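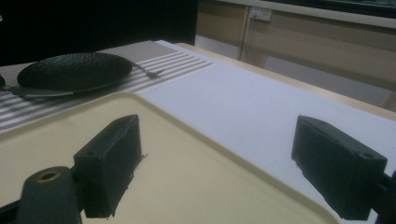

Handout 5: What a demonstration is worth

Course project, table-clearing group
Instructor: Canan Sezer
Lab assistant: Yabsira Admasu

Read this before you record anything else for the Brosar task. Several of you have asked why your first batch was marked "hold" when every take ended with a plate in the tray. A plate in the tray is one result. The project is supposed to produce a policy that clears a table, and I don't yet see evidence that we are collecting the right thing for it.

1. The claim we are testing

The usual claim goes like this: a person with a hand-held gripper does the chore many times, a model learns from the recordings, and a robot arm then does the chore. Every part of that sentence hides an assumption. Write yours down. Lemlem Zeleke's team wrote theirs on a single page last term, and it was the most useful page in their report.

Start with these:

Does the hand holding the tool move in ways our arm can't? Your wrist is very forgiving. Ours (the robot's) has joint limits, and it will stop at them.

Does the camera see what the decision depends on? A fork lying beside the plate is easy to see from the placemat side. Check whether you can still see it once the fingers close.

Are you choosing the easy layout? Look at your own setups. Round plate, fork to one side, knife partly under the rim, tray in front. Now ask how often you've turned that arrangement around.

2. The knife

I want to spend some time on the knife, as most groups plan to "add it later." A blade tucked under a plate is a different problem from a blade lying by itself. If you lift the plate first, the knife may shift, and the model has to cope with wherever it ends up. If you take the knife first, you are pulling it out from under a dark plate with two thick foam-faced fingers. Pick an order, state it, and record failures under their own label. Do not delete them. Saimi Hirvonen's notes from the Ideck trials are on the shared drive, and half of what she learned came from takes she had been told to throw out.

3. Hardware check

Foam wears. When the edge frays and fibers stick out, your later takes are no longer made with the same gripper as your early ones. Maybe that doesn't matter. Nobody in this course has shown me that it doesn't. Note the state of both pads at the start and end of each session, and log any pad change as a new condition.

Lighting is the same story. A dark plate in a dim room may look fine to you and still give the model very little to work with. Record one session with the room as it is and one with the lamps up. Keep them separate.

4. About the numbers

Fasil Yilma's group reported 56 takes and a model that "works." It was tried on 2 layouts, both of which were in the training set. That tells us the model can repeat itself. For the next report I will accept a small number of takes if the test layouts were held back from the start, and I will not accept a video of the best run.

The Kustbridge demo we watched in class should be read the same way. Ask what was on the table before the clip began and who put it there.

5. Due in March

Your page of assumptions.
A written picking order for plate, fork and knife.
The pad and lighting log.
Two held-back layouts, drawn on paper and handed to Yabsira before you record. He will keep them in the Birhane room until test day.

If your group thinks the whole method is wrong for this chore, say so and argue it. You will get full credit for a well-supported no.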